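Game Day Tips for a Small Kitchen
by Cremilda Sales

My husband played two seasons at linebacker for a college so small that the band sat on folding chairs, and he has never gotten over it. So in our house football is a thing you plan meals around, and after all these years of feeding people through four quarters and the occasional overtime, I've picked up a few habits that keep me out of the kitchen and on the couch where I belong. A reader from Itlow wrote to ask for them all on one page, so I've gathered them up (and wandered off a little, as I do).

Do the chopping before kickoff

I used to think I could slice things during commercials. You can't, or at least I can't, and I missed a blocked punt in November over a bag of onions. Now everything that needs a knife gets done in the morning. Carrots and celery go into cold water in the refrigerator and stay nice and crisp. Cucumbers I cut last, lay on a folded dish towel, and cover with another one. If you like to salt them, do it right before they go out, or you'll have a puddle on the plate by the end of the first quarter.

Keep your cutting board from sliding with a damp paper towel underneath. I know, everybody's grandmother said it, but I still see boards skating across counters at other people's houses and it makes me so nervous! 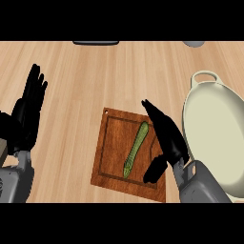 Chili is best made the day before and warmed up slowly, with the lid on, starting when the pregame show does. Give it a stir whenever somebody walks past. If it thickens up too much, a splash of broth brings it right back, and if it's too thin, mash a few of the beans against the side of the pot with a wooden spoon and let it go a while with the lid off. I keep it on the lowest burner setting through the first half and bring it back up to a good simmer before I serve it.

Wings for a crowd

Pat them dry, and then pat them dry again. I toss them with a little baking powder and salt, set them on a rack over a sheet pan, and leave them uncovered in the refrigerator overnight if there's room. They bake in a hot oven for 50 minutes and I turn them at the 30 minute mark. Line the pan with foil under the rack. You will thank yourself at cleanup time, especially if your team lost and you're in no mood for scrubbing.

Sauce goes on after baking, in a big bowl, and I always hold back a plain batch for the little ones and for my brother-in-law.

Halftime is shorter than you think

At the high school games over in Coutinho they give the band plenty of time, but on television you blink and they're lining up again. Set the bowls, spoons and napkins out ahead, at the end of the counter farthest from the stove, so the line moves away from you. Put the drinks in another room altogether. That one change did more for my kitchen than any gadget I've bought, and I've bought plenty.

Getting stains out of jerseys

Somebody will drip. For wing sauce, scrape off what you can with a butter knife, run cold water through the back of the fabric, and work in a drop of dish soap with your fingers. Let it sit a bit before washing, and check it before it goes anywhere near the dryer, as the heat can set whatever is left. Turn the jersey inside out so the numbers don't crack, and hang it up to dry. My husband's old one has gone through this more times than I'd like to say and you can still read the name on the back.

Leftovers

Get the chili into shallow containers and into the refrigerator by the time the postgame interviews are over. Whatever is left of the raw vegetables gets chopped small for soup the next day, except the cucumbers, which I just eat standing up with a little vinegar on them.

Page last updated 7th March, when I added the part about the foil.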